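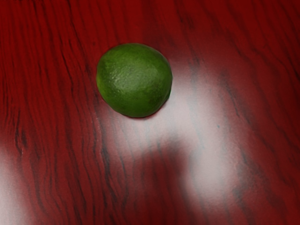 Night buses on the Gokau line: is the electric trial worth keeping?

Forum: Transport and Climate > Buses and Rail

limetree_k wrote:
Good evening to all. The city of Pruvbridge will decide in February if the electric night buses on the Gokau line continue or if the old diesel ones come back. I ride this line four nights a week after my shift, so I have an opinion, but I want to hear yours first.

My opinion is that they should stay. The noise is much lower and my street sleeps better. But the last bus now leaves at 1:10 and before it was 1:40, and for people who finish work at half past one this is a serious loss. The operator says the buses need the time for charging.

depot_side wrote:
The charging argument is only half true. There are 2 fast chargers at the Ansari depot and one of them has been out of service for weeks. If both would work, the 1:40 bus could run again without any problem. Please do not blame the battery for a broken cable.

limetree_k wrote:
Thank you, this I did not know. Is it written somewhere, or do you work there?

depot_side wrote:
I prefer not to say where I work. You can see the charger from the sidewalk on the north side, it has a red cover over it.

marrow77 wrote:
I am sorry but I disagree with the whole idea. How many people are on these buses? Last Monday I counted five on mine. For the climate it does not matter if five people go home with diesel or with electricity. Take the money and put it in the morning trains, where there are 1000 people on the platform and every one of them could decide tomorrow to take the car.

limetree_k wrote:
I understand this, but I think you compare two different things. A person who cannot come home at night will buy a car, and then he will use this car also in the morning. I have seen it with three colleagues.

marrow77 wrote:
Three colleagues is not a study.

limetree_k wrote:
No, and five passengers on one Monday is also not a study :)

marrow77 wrote:
Fair.

old_tram wrote:
Does anyone know if the Rindeo pass is valid on the night line? On the website it says "all regular services" and the driver told me that night is not regular. I paid the full fare two times already.

depot_side wrote:
It is valid. Show the driver the small text on the back of the card, second paragraph.

quietwheels wrote:
I read the consultation paper, all 44 pages of it. The part about emissions is good. The part about the timetable is one paragraph, and it does not mention shift workers at all. So for me the question in the title is a bit wrong. The bus is fine — the timetable is the problem, and these should be two separate decisions.

limetree_k wrote:
I agree with you, and maybe I should have chosen a better title. Can we still send comments?

quietwheels wrote:
Yes, until the end of the month. There is a form, but it accepts only 100 words, so be short. I wrote only about the 1:40 bus and the charger.

marrow77 wrote:
I will write about the trains.

old_tram wrote:
It worked with the Rindeo pass tonight. The driver read the back of the card for a long time, and then he let me sit down.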